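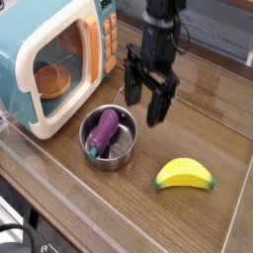 Toy microwave in teal, cream and orange, on a wooden tabletop.

Home Features Studios Prints Paper & Ink Calendar Subscribe

Search this site Enter keyword Go

The Long Life of a Limited Edition

A print edition is supposed to have a fixed size. The artist picks a number, signs that many sheets, and stops. At Futusetti, a print workshop in Cambridge, the number is written in pencil on the inside cover of a ledger before the first sheet goes through the press. After that it does not change.

The ledger is the reason I went. Most small print shops keep their records in a spreadsheet now, and Futusetti has one too, but the book came first and still counts as the official version. It lists 2513 separate sheets, each with a title, an edition number, a paper type and the name of whoever took it home. Some lines have a second name added years later, when a print was sold or left to a relative. A few have a third.

The shop works mainly in linocut and screen print, with a small amount of etching when the acid room is free. It opened with one press and a drying rack. The press is still the one people ask for. A second, larger one was bought used and took most of an August to get level, because the floor slopes toward the street and the feet had to be shimmed one at a time.

Linocut is the simplest to explain. The image is drawn in reverse on a sheet of linoleum, and everything that should stay white is cut away. Ink is rolled over what is left. For a print with several colors, the artist either cuts one block for each color or keeps cutting the same block between layers. The second way is called a reduction print, and it has a built-in limit. Once the block has been cut for the last color, the earlier layers can't be printed again. If 30 sheets went through for the first color, there can never be more than 30 finished prints, and there will usually be fewer.

The workshop's best known reduction series is Jastport, a set of harbor views in gray, rust and a green that is close to black. Each one has seven layers. The edition was planned at 40 and came out at 31. The other nine had registration problems, which means a color landed slightly off from the one under it. They were stamped on the back and cut up for test strips.

Not every shop does this. Spoiled sheets sometimes get sold as seconds, and plenty of buyers like them. The argument against it is that a second looks a lot like a first once it is framed behind glass, and after one or two owners the difference is lost.

Paper takes up more of the budget than I expected. Futusetti buys from a small mill called Ankrah, which makes a heavy cotton sheet with a slightly rough surface on one side. The last order was for 2000 sheets, delivered flat on two pallets. The paper sits in the shop for several weeks before it is used so it can adjust to the humidity in the room. Paper that is still shrinking or swelling won't line up from one color to the next.

Ink is less of a worry. Oil-based black is bought in large cans and lasts for years if the skin is left alone. Colors are mixed by eye on a glass slab, then a dab is dried on a scrap and pinned to the wall with the recipe written next to it. The wall is crowded. Some of the recipes use pigments that are no longer made.

The question of price comes up at every open studio. A small linocut costs less than a dinner for two. The full Jastport set, in a clamshell box, is listed at $3599, or $2445 without the box and the printed title page. Numbers do not affect the price here. Number 1 of 31 costs the same as number 31 of 31. Sheets are numbered after drying, in whatever order they come off the rack, so a low number says very little about when a print was pulled. Some collectors want the low ones anyway — the shop lets them choose while there is a choice.

When an edition is finished, the block is canceled. For a linocut that means one deep line cut from corner to corner. A single proof is taken from the damaged block and filed with the ledger as a record. I looked through the drawer of these, and several are handsome prints in their own right. They are not for sale.

The blocks themselves go on a shelf over the sink. The older ones have turned brittle and crack if they are bent.

Printed in the Studios section, February 9, 2025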